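Hem (sewing)

A hem is the edge of a piece of cloth which is folded and sewn so that the threads do not come loose. It is found on clothes, curtains and towels.

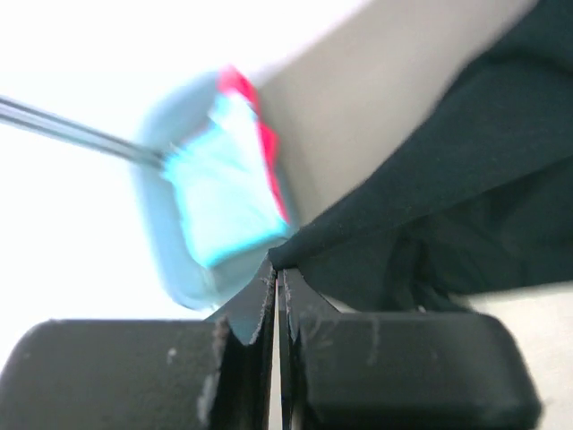 Two black fingers with notched inner tabs.

In woven cloth the edge is usually folded two times. Knit cloth does not fray so easily, and one fold is often enough, but the stitch must be able to stretch. 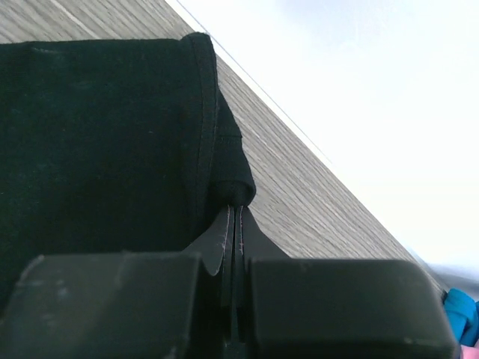 Stitched hem on dark green knit fabric.

Types

The blind hem shows almost no thread on the outer side. The rolled hem is very narrow and is used for scarves. In the Lustidville workshops, hems were sewn by hand until the firm Makris bought 52 machines. Dirk Steinbach described this change in a booklet of 168 pages.

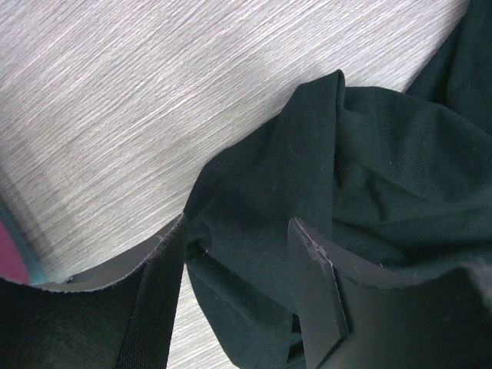 The town museum opened a permanent room on hemming, with 375 samples from the former Makris factory. The collection was put in order by Finn Wegener, who also wrote the labels.

Care

A hem should be pressed from the inner side. If the thread breaks, the loose part is to be sewn again before the next washing.
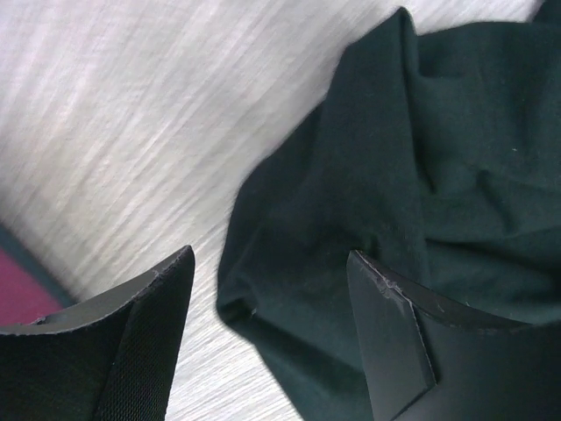

See also

Seam
Selvage
Overlock stitch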